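社区互助站 > 市政与公共事务 > 供暖与住房

议会说要补助老房子换窗和做墙体保温，我们这条街到底有没有份？

发帖人：河边第三排

大家好。我先说明，中文不是我的母语，我学了很多年，可是写公文一类的内容还是比较慢，如果有地方用词不准确，请原谅，也请指出来。

我住在Clekham镇北边，房子是老式的联排，单层砖墙，没有夹层。今年五月，镇议会通过了一个住宅保温补助的方案，我记得当时发到每家信箱里的单子上写着“优先照顾北区老房”。我把这张单子保存了，现在还在抽屉里。

到了秋天，我在议会网站上看到第一批名单，我们这条街没有在里面。我打电话去问，接电话的人说，我们这条街属于“第二类”，要等外墙评估。我再问评估是谁做，她说是承包公司Meltetti。我打电话给Meltetti，他们说没有收到我们街的任务单，要我问议会。这样来回已经三次了。

还有一件事让我不明白。隔壁的街跟我们是同一年建的，墙也一样，他们有41户进了第一批。我不是嫉妒邻居，他们冬天也冷，应该得到帮助。我只是想知道标准是什么，写在哪里，普通居民可以不可以看到。

我的具体疑问是这样：第一，“第二类”在正式文件里有没有定义？第二，如果我自己先付钱换窗，以后还能不能申请补助？第三，写信给议员有没有用，还是应该写给住房科？

我家里有老人，所以不想再等一个冬天。先谢谢各位。

水壶响了

你的中文写得很清楚，不用道歉。

我去年帮我母亲办过类似的申请（不是这一批，是更早的窗户补助），过程也很长。我先说我确定的部分，不确定的我会说明。

“第二类”是有定义的，但是不在宣传单上，在五月那次会议的附件里。你到议会网站，找“会议文件”，选五月，然后打开住房那一项的附件二。里面把房子按墙体分类：有夹层的墙是第一类，没有夹层的单层墙是第二类。有夹层的墙只要打孔填充，便宜，也快，所以先做。单层墙要从外面或者里面加板，一户的费用高很多，必须先评估。

所以请你先查清楚，隔壁那条街的墙是不是真的和你们一样。同一年建的房子，墙不一定相同。我母亲那条街就是一边单层，一边夹层，从外面看完全看不出来，要看砖的排法。如果墙面上只看见砖的长边，多半是有夹层的；如果长边和短边交替出现，多半是实心的。这个方法不是百分之百可靠，有些房子后来重新砌过外面。

如果你查了以后，他们的墙也是实心的，那么这就是一个很有力的理由，你可以在信里写出来，最好附上两条街的墙面照片。照片要正对着墙拍，白天拍，旁边放一把尺子。

关于自己先换窗。我的理解是：补助不能追溯。也就是说，在批准书日期以前付的钱，一分也不会还给你。我母亲当时交了定金，后来这个定金就没有算进去。但是换窗和墙体保温是两个项目，你先换了窗，应该不影响以后申请墙体的部分。这一点我建议你用书面的方式问住房科，得到书面的回答。电话里说的话，以后很难作为证据。

关于信写给谁，我建议两边都写，但是内容不要一样。给住房科的信，要求的是事实：我的地址属于哪一类，依据是什么，评估任务单什么时候发出，编号是多少。给议员的信，要求的是行动：请他在会议上询问第二类房屋的时间表。信里每一件事写一段，写上你每次打电话的日期，结尾写明希望在哪一天以前得到答复。

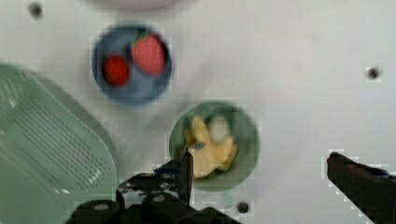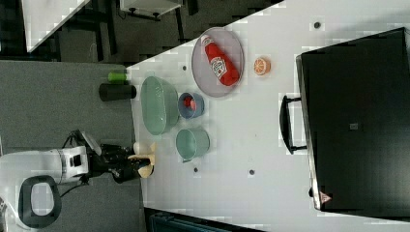

再说承包公司。Meltetti说没有收到任务单，我倒觉得可能是真的。评估的工作最早是给Bolamia做的，后来合同换了，旧的清单有没有完整地移交，我们这些居民不知道。你可以在信里直接问这个：我们街的资料，是否已经从Bolamia移交给现在的承包公司。问得具体，对方就比较难用一般的话来回答。

另外，家里有老人的情况要写进去，不要觉得不好意思。附件二里有一段讲优先顺序，年龄和慢性病都可以提前。需要家庭医生的一封短信，或者已有的证明。我母亲用的是呼吸科的复诊单，他们接受了。

如果二十个工作日没有答复，可以按正式投诉程序走。投诉的表格在服务大厅也有纸的，不一定要上网填。

路过的老住户

不用抱太大希望。每次选举以前都说要给房子保温，选完了就说预算不够。上一届也讲过，一共答应了101户，后来做了多少你去问问看。我家到现在还是自己买的密封条。

写信可以写，但是最好一条街一起签名，一个人写他们不当一回事。

还有楼上说看砖的排法，我家长短交替，人家来钻了孔说是有夹层的。所以还是要钻孔才知道。

Piątek路口

我补充几点，也改正一点。

先改正：水壶响了说附件二在“会议文件”的五月里面，这个是对的，但是九月以后有一个修订版，放在“政策与计划”下面，名字叫“住宅保温分批办法（修订）”。两个版本的分类相同，但是优先顺序的写法不一样。旧的版本是按街道排，新的版本允许单独一户申请提前。所以即使你们整条街还没有轮到，你这一户也可以先提出来。请引用新的版本，不然住房科会说你引用的文件已经失效。

关于签名信，我同意上面老住户的意见，一起签比较好。不过签名信和你自己的提前申请要分开交，不要放在一个信封里。我们街去年放在一起交，结果全部当作一份意见登记，个人的申请没有编号，两个月以后才发现。

交材料的时候，请对方在你的复印件上盖收件章。服务大厅会盖，但是要你主动说。

还有一个比较小的办法，不能代替墙体保温，但是这个冬天可以先用。住房科有免费的防风包，里面有门缝条、暖气片后面的反射膜和信箱口的刷子。不看收入，也不看房子的类别，带住址证明去拿就可以。反射膜只适合贴在外墙的暖气片后面，隔墙上的不必贴。门缝条有两种厚度，去以前先量一下门缝。注意厨房和有燃气设备的房间，通风口不能封上，这一点说明书上写得很小，请一定要看。

时间方面，下一次住房议题的居民提问，截止是12月15日。这天是星期日，大厅不开门，所以纸的材料要在星期五下班以前送到，用网上表格的话，可以到当天晚上。问题限制在一百五十个字以内，超过的部分他们不会念。

我帮你试着写一个，你可以改：

“请问第二类房屋（单层实心墙）的外墙评估，任务单是否已经全部发给现在的承包公司？如果没有，哪些街道还没有发出，预计什么时候发出？对于家中有老人的住户，按照修订后的分批办法申请提前，审查需要多少时间？”

这样没有指责任何人，他们必须回答时间。

河边第三排

非常感谢三位，我没有想到会有这么详细的回复。

我昨天下午去看了隔壁街的墙，他们的砖都是长边，我们的是长短交替。所以可能水壶响了说得对，是我以前没有看仔细，我在这里更正。但是老住户说的情况我也会注意，我会在信里要求他们来钻孔检查，不要只看外面。

修订版我也找到了，在第3页有单独一户申请提前的说明。医生的信我已经预约了。签名的事情，我先问了左右两家，他们都愿意，其中一家的门缝条也想要，我会一起问能不能代领。

还有一个小的疑问：提问表上有一栏是“所代表的团体”，如果我只是代表自己，这一栏是空着，还是要写“个人”？

Piątek路口

写“个人”。空着的话，网上的表格交不上去。代领可以，要带邻居的住址证明复印件，原件不需要。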